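Subject: Re: [Cullgate-residents] Cold bedrooms and condensation

On 9 June, no - scratch that, in the June digest, a member on the Bako side wrote:
> Our bedroom windows run with water every morning. The building manager
> says to leave the heat up overnight. Has anyone had luck with the
> shrink film, and does it come off cleanly in spring?

We have used the film for 2 winters on the north windows and it does come off cleanly, as long as you warm the tape with a hair dryer first. Peel it cold and it takes the paint with it. I had to touch up one sill in the den.

I don't think more heat is the answer to the water. Our hygrometer read 61 in the bedroom overnight with the door shut. With the door open and the bathroom fan left on for 90 minutes after showers it came down, and most of the dripping stopped. The fan in our unit is the original Drellar and it is loud, but it still pulls a square of toilet paper up against the grille, so I have left it alone.

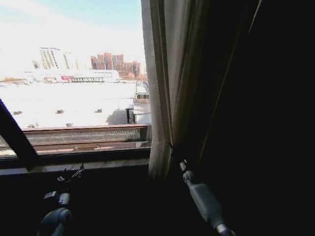 Filed under: Windows and heating

Curtains are the other thing. Heavy ones keep the room warmer but the glass behind them gets colder, and that is where the moisture settles. We open ours first thing and wipe the bottom of the glass with an old tea towel. If yours reach the sill, try hemming them a bit shorter so some air can move.

On the film itself, get the kind sold for patio doors and cut it down. The Munimness hardware store had it in the aisle with the weatherstripping, nine dollars a package last time I bought any. Clean the trim with rubbing alcohol and let it dry before the tape goes on. I skipped that the first year and one corner let go in January.

If there is water between the panes, the seal has failed and film won't help. Put in a work order for that one - the corporation covers the glass under our bylaws, though not the interior trim.

Unit 9, Cullgate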